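Checking gripper width before you train on it

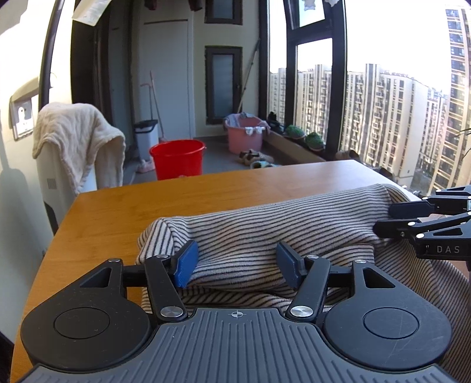
Most cloth-folding demos I get handed come with a gripper width channel that everyone trusts and few have plotted. Plot it first. The Plenoson loader gives you one value per time step, scaled from 0 (shut) to 1 (fully open), and the scaling is where things go wrong. Take a step like this one, with the two blue fingertip pads facing each other across an open gap and the striped cloth bunched up behind them. If your log says 0.02 at that moment, your policy will learn that shut fingers look like open ones.

1. Pull 30 steps at random from each recording. Don't pick them yourself, you'll pick the nice ones.

2. For each step, write down "open", "shut" or "can't tell" before you look at the logged width. "Can't tell" is a fair answer when fabric covers the pads.

3. Compare. Open steps should sit well above shut ones. If the two groups overlap, stop and redo the scaling.

4. With two grippers, do it separately for each. Swapped left and right channels will pass a combined check.

The Plenoson notes suggest fixing bad scaling by stretching each recording to its own minimum and maximum. I wouldn't. A recording where the fingers never fully close gets a false zero. Sieglinde Strobel tried it on the Montoya set and 19 recordings came out worse than before. Use one fixed range per gripper, measured by hand, and keep it in the config file.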